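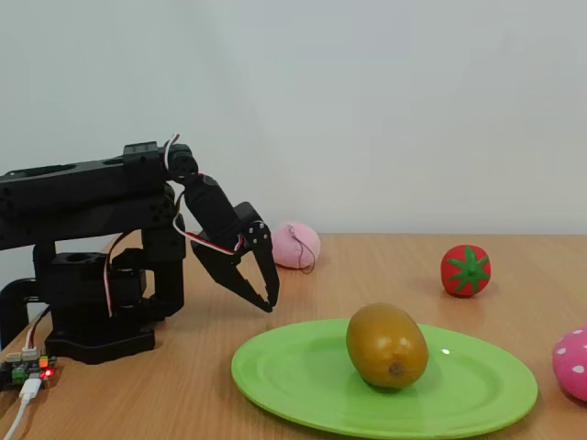
Six Months with the Wernari Desktop Arm: Setting Up and Looking After It

I bought my Wernari in September, as a kit, and it has lived on the table against the wall ever since. Plenty of reviews cover the first evening with one of these. I wanted to write about the setting up and the upkeep, as that's where most of my hours have gone (happily, I should add!).

The brackets are lovely, all matt black with holes everywhere, so there is nearly always somewhere to put a screw. The servos go together in a sensible order if you follow the Falness build sheets and ignore the ones in the box, which muddle the wrist and the upper joint. Centre each servo before you fit its horn. I didn't with the gripper, and had to undo the four screws on its little plate and start again with the jaws open.

Wiring is the fiddly part. Leave a generous loop at the top joint and another at the wrist, then move everything by hand through its full swing before you plug the leads into the board. Mine looks a bit untidy with the slack hanging down the column, but I tied it back neatly at first and pulled a lead out within a day. The red light on the board is very bright, and I've grown rather fond of it.

For checking the grip I use a green plate and some toy fruit. The kiwi-ish one in the middle is my favourite test, being smooth and shiny and quite ready to shoot out sideways if the jaws close off centre. The tomato is easier. I keep a tally in a notebook, and out of 476 tries since the last adjustment it has dropped 231, so there's room for improvement in one of us.

Upkeep takes me about 7 minutes a week: nip up the screws, wipe the jaws, look along the leads for rubbing. I had one wrist servo go gritty, and the spare from Meltley fitted straight in.

Would I buy it again? Yes, gladly, though I'd order a spare servo with it.

Posted Mar 19, 2020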